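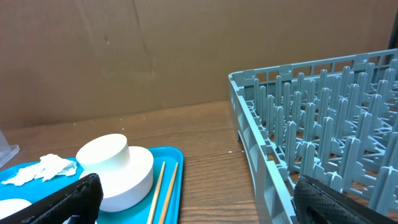 Turquoise tray with chopsticks and a napkin, next to the grey-blue dish rack.

FOR IMMEDIATE RELEASE
Saturday, September 24, 2022

Kenmont launches "Tray to Rack", a washing-up scheme for small shared kitchens

Clearing the table after a meal. Dull job, usually left to whoever is last out of the room. Kenmont, the shared kitchen on Uvberg Road, wants it done in one go and has today opened its Tray to Rack scheme to all users.

The idea is simple. Everyone eats off a tray. When the meal is over the tray goes to the end of the table, by the dish rack, and gets sorted there and then. Napkins in the bin. Chopsticks, bowls and plates washed and into the rack. Tray wiped last, table wiped after that, crumbs and all.

No piles by the sink. No "I'll do it later".

A trial ran from January with 62 regular users, mostly people cooking a weekday lunch. Washing up left overnight dropped to roughly 3 items a week by the end of it. The kitchen had been getting complaints about it for 2 years, so this was good news all round.

"We tried signs and we tried a rota and people just walked past them," said a spokesperson for Kenmont. "Putting the rack on the table, where you can reach it from your chair, did more than any of that. Its not clever but it works."

Trays and racks for the scheme are supplied by Isix, the kitchenware firm, which is giving 1,000 trays to shared kitchens that sign up before the end of January. Racks are sold seperately at cost price. Delivery is free within Uvberg, small charge elsewhere.

Doãn, the noodle bar next door, is joining in as well. Customers who take their lunch through to the Kenmont tables can borrow a tray at the counter, and get money off their next bowl when it comes back clean.

Kitchens wanting to take part should ask for a sign-up form at the Kenmont front desk or by post. Say how many people use the room and how much table space there is. A rack needs a fair bit of room, so please measure first.

Open morning for the press and public next week, tea provided. Bring your own mug and wash it up after.

ENDS

Notes to editors
Kenmont is a shared kitchen and dining room, open daily. Hire rates on request.
Interviews by arrangement with the Kenmont press desk, weekdays only.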